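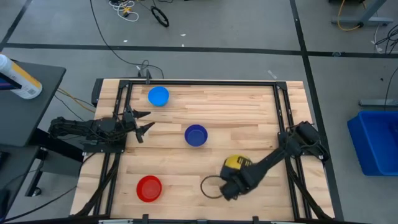 Three plastic bowls on a wooden tabletop.

Wystan II of Lirnum

Wystan II was the fourth ruler of the house of Lerer, which held the small river lordship of Lirnum in the early Middle Ages. He followed his uncle Edric and was followed by his daughter's husband, Hathulf, so the line went sideways twice in two generations, and I'll admit I had to draw it out on paper before I could keep it straight. He ruled for 17 years. Most of what we know about him comes from one chronicle, one long poem and a handful of charters, and they don't agree nearly as often as I'd like.

Family and early life

His father was Wystan the Elder, Edric's younger brother, who never ruled at all. The "II" in the name counts back to the founder of the house, Wystan I, and has nothing to do with the father (plenty of older books get this wrong, and I got it wrong myself in my first version of this page). His mother is called Leofa in the chronicle and Leofrun in the charters. I think these are the same woman, the first being a pet form of the second, but there's a case for a second marriage and I wouldn't fall out with anyone over it.

He seems to have grown up at Skistosbridge, the main crossing on the river and the only place in the lordship you could fairly call a town. Edric had two sons of his own, and both were dead before he was. The chronicle blames a fever for one and says nothing whatever about the other — which has kept novelists very happy.

Reign

The reign opened with a quarrel over tolls. The abbey upstream claimed a share of everything that crossed at Skistosbridge, on the strength of a grant by Wystan I, and the new lord asked to see it. What the monks brought him was a copy, and he refused to accept it. The matter dragged on until the sixth year, when he agreed to pay them 50 silver pieces every July and keep the tolls for himself. The charter recording this survives in good condition and is easily my favourite of the lot, partly for the witness list, where the same priest has managed to sign twice!

The war with the hill lords came later. Traditional accounts make it one campaign with a great battle at the ford. The chronicle has three separate summers of raiding, with the fight at the ford in the second of them, and it reads to me like a fairly muddled affair in the rain. Wystan held the crossing and lost his brother-in-law. Afterwards he gave his daughter Eadwyn in marriage to Hathulf, a hill lord's son, and that settled both the peace and the succession.

He died in his bed, according to the chronicle, on a Thursday after vespers. The poem has him die on horseback.

Sources

The Lirnum Chronicle is a single manuscript of 91 leaves, written by at least two hands, the second much untidier than the first. It was put together a couple of generations after Wystan's death, under Hathulf's grandsons, so you'd expect it to be kind to Hathulf, and it is. Eimear Ó Conaill's edition is the one to use. Her notes on the second scribe's spelling run on for pages and I enjoyed every one of them, though she is stern about anybody who trusts the chronicle on numbers of troops.

The Lay of the Ford is a poem of 340 lines, missing its opening. It gives Wystan a white horse, a talking heron and a long speech before the battle. I wouldn't lean on it for facts, but it does name several of his followers who also turn up as charter witnesses, so the poet (or somebody the poet had listened to) knew who had been at court.

In literature

Orla Foley's novel The Toll at Skistosbridge, published by Buthelezi, is based on the quarrel with the abbey and the first years of the reign. She makes Edric's second son the victim of a poisoning, for which there's no evidence at all, but the abbey chapters stick close to the charters and the abbot is a wonderful creation. Its sequel, Eadwyn, covers the marriage and the beginning of Hathulf's rule. I prefer the sequel. Eadwyn gets four mentions in the whole of the chronicle, and Foley has built a proper person out of them.

There is also a stage version of the Lay, done in verse, which keeps the heron.

Succession

Hathulf took over without any recorded trouble and kept Wystan's officers in place for several years. His descendants went on calling themselves the house of Lerer, through Eadwyn, so most lists of the rulers carry straight on without a break. A few older ones start a new dynasty at this point, and if you're comparing numbering between books, check which kind you've got before going any further.

See also: Edric of Lirnum; Hathulf; Lay of the Ford; Skistosbridge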